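Vurkero completes outdoor seating programme at Brirkholm Park

March 2021

Vurkero has completed the supply and installation of long-format picnic furniture on the lawn at Brirkholm Park. The contract was let by Gounder, which manages the grounds, and forms part of the Pulonach open space scheme.

Each set consists of a long granite table with a speckled grey and white surface, with a curved bench on both sides. The bench seating is formed from warm brown wooden slats. The tables are intended for shared use by several groups at once, and the tops have been left without fixed fittings so that bags, reading matter and outdoor clothing can be put down along the full length.
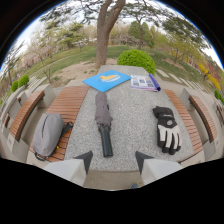 Granite table and slatted benches on the park lawn, with an umbrella, a winter glove and reading matter on the top.

The table tops are 3,000 mm long and were lifted into place in 2 stages, following preparation of the ground beneath. Total paved and reinforced area under the scheme is 1,676 square metres. Access routes across the grass were reinstated with around 471 square metres of turf.

Maintenance requirements are limited. The granite should be washed with clean water and a neutral detergent. Acidic cleaners must not be used. Timber slats are fixed individually and can be replaced without removing the bench from its footing.

The furniture is available to park users all year and cannot be reserved. Gounder will inspect the fixings each March and report any movement or damage to Vurkero under the terms of the supply agreement.

Technical data sheets and installation drawings are available from the Vurkero press office on request.

ENDS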